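Trason Opens Orders for Cellow, a Two-Armed Bench Cell for People Who Are Tired of Sorting Cables

Ships in April, with wallpaper

WELLOW – Trason today began taking orders for Cellow, an enclosed workcell with two robot arms, made for repair shops and small labs that own more loose cable than they care to admit.

Each Cellow arrives as a walled enclosure with both arms already bolted to a shared front rail. Every arm carries a parallel-jaw gripper and its own wrist camera. Customers supply the cables, which Trason has never known to be a problem.

The starter task pack, called Demchenko after the street where the company once rented a very small office, covers picking cables up off the bench and putting them into trays by color. It does not cover untangling. Trason tried untangling for nearly five months and would prefer to discuss it another time.

"People ask why the walls are patterned and the table looks like a hotel lobby," said Dalal Masri, head of product at Trason. "A gripper that only works on a plain gray bench has a limited future. Also, I picked the wallpaper, and I stand by it."

Buyers can choose from a range of wall prints and tabletops, and panels can be changed without taking the arms off the rail. Teleoperation software is included. So is a two-year warranty on the arms, which does not extend to anything the arms have been told to pull on.

Natanael Assunção, who runs customer training, suggests that new owners begin with one cable. "They never do," he said. "They tip the whole drawer in."

Orders placed before April include setup by a Trason technician, a second set of gripper fingers and a printed manual with a chapter on orange cable that runs longer than the one on safety. Trason is looking into this. 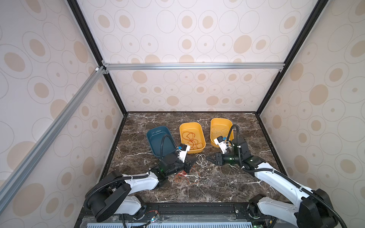 Clem Ellery wrote in to ask whether the two arms can work on the same cable at once, and whether the untangling pack will be a free update when it finally turns up, "or do I have to keep doing that part myself?"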